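For immediate release

Wusus opens supplier programme to minority-owned small firms, with paid mentoring and faster invoices

Wusus, the workplace supplies group, is launching a new buying programme to bring 60 small, minority-owned firms into its regular supply chain. Applications open in September. The programme is called Open Door, and it has been shaped by the people who found the old door hardest to get through.

Firms that join will be paid within 50 hours of an approved invoice. They will have a named buyer to ring, a mentor for their first year and a much shorter application form. The current form has 85 questions on it, and plenty of good businesses have given up well before the end. We don't blame them!

"I have wanted to do this for a long time and I'm delighted to be able to say it out loud," said Capucine Huet, chief executive of Wusus. "We made public promises on racial equality, and people quite rightly asked where the money was going. Buying is where most of our money goes. If our list of suppliers looks the same in a few years as it does now, then we haven't kept our word, and I'd expect to be told so."

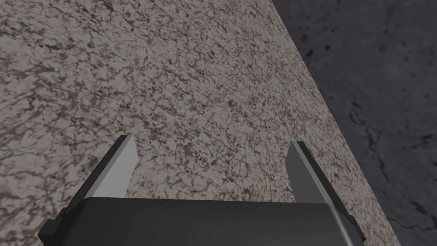
What is changing

The biggest change is in how contracts are put together. Wusus has tended to bundle its work into large lots, so that one supplier might cover printing, packing and delivery for a whole region. Under Open Door, those lots will be split where it makes sense to do so. A firm that is very good at packing can bid for packing and leave the rest to somebody else.

Buyers will no longer ask for three years of audited accounts on smaller contracts. Bank statements and two customer references will do. The rule that a supplier must already have worked with a company of similar size to Wusus has gone altogether, having shut out newer businesses whatever the quality of their work.

Insurance requirements will be matched to the job in hand. Until now, a small catering firm has had to carry the same level of cover as a building contractor. Our legal team has gone through the standard terms line by line, and the new version is written in plain English. It fits on four pages, and Rüdiger Reinholz, head of purchasing, is enormously proud of every one of them.

"Most of what we took out was there for our comfort," he said. "Some of it had been copied from one contract to the next for so long that none of my team could tell me what it was for. Small firms were paying solicitors to read it. I'm glad to see the back of it."

How mentoring will work

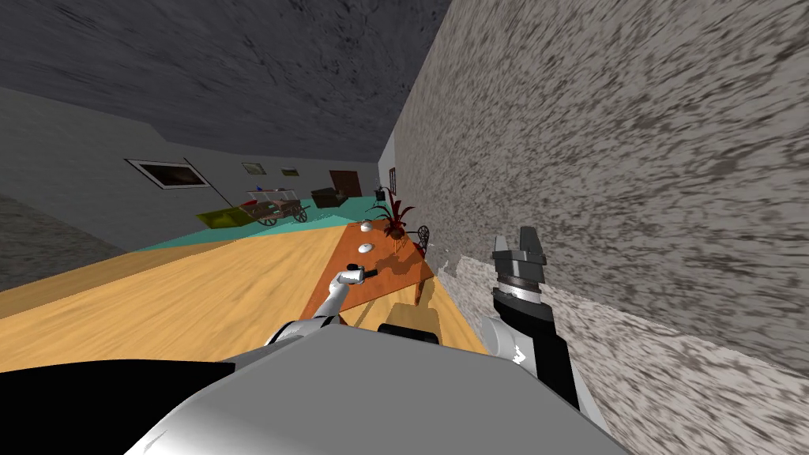 Every firm that joins will be matched with a mentor from outside the Wusus buying team, so that owners can speak freely about prices, problems and their dealings with us. Mentors are paid for their time, and so are the owners when they help to train our staff. The first group will be looked after by Joaquín Retamal, who ran his own cleaning company before joining Mridha, the small business advice service that is our partner on the programme. He has told his mentors to keep a light hold, and he points to the arm on the left of the picture, its two short fingers closed around a small dark handle-like object just over the near edge of the table, as the sort of small grip he has in mind. The owner runs the business, in other words, and the mentor helps with the part they have been asked to help with.

Mridha will also run evening drop-in sessions for firms that want to ask questions before they apply. These start at 6pm, when most owners have a chance of getting away from work, and they can be joined by phone or video. There is no need to book. Sessions will be open to firms that have applied to Wusus before and been turned down, and we would especially love to hear from them.

"People assume small firms want special treatment," said Joaquín Retamal. "The owners I talk to want to know who makes the decision, when it will be made and when they'll be paid. They want a proper answer if it's a no. I was really pleased to see all of that written into this programme — and with names next to it."

Checking our progress

Wusus will publish its figures twice a year. The reports will show how many firms applied, how many were taken on, what they were paid and how long payment took. They will also show how many left and, where owners are happy to share it, why they left.

The numbers will be checked by Polletti, an independent research firm that has no other work with the group. Dinesh Rathnayake will lead the review and will have access to the buying records for every Wusus site, including Marnano, our largest warehouse, where the split contracts will be tried first.

"We asked for the right to publish our findings in full and got it in writing," said Dinesh Rathnayake. "We'll be speaking to the firms that were unsuccessful too. They often have the clearest view of how a process feels from the outside."

Roman Krawczyk, who chairs the employee network that first put the idea to the board, will sit on the group that reads each report before publication. Network members get paid hours for this work, a change they asked for and one that now covers all the staff networks at Wusus. 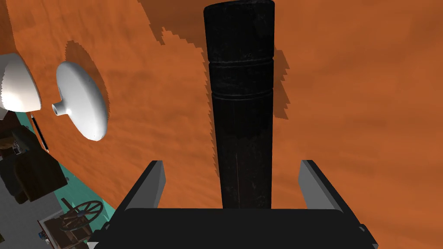
Tall black cylinder against a mottled orange surface. Computer-rendered image.

Who can apply

Open Door is for firms that are at least half owned by people from ethnic minority backgrounds and have been trading for a year or more. Sole traders are welcome. Firms can apply for work in print, catering, cleaning, packing, design, transport and building repairs, and more types of work will be added after the first progress report.

Owners who already supply Wusus through a larger contractor can apply to work with us directly. Doing so will not affect their existing work.

Notes to editors

Wusus supplies furniture, equipment and everyday goods to offices, schools and workshops. Capucine Huet and Rüdiger Reinholz are available for interview, and Joaquín Retamal can speak on behalf of Mridha. Please send requests to the Wusus press office, which is open until 5.30pm. The new supplier terms are available from the same team in standard and large print.

Ends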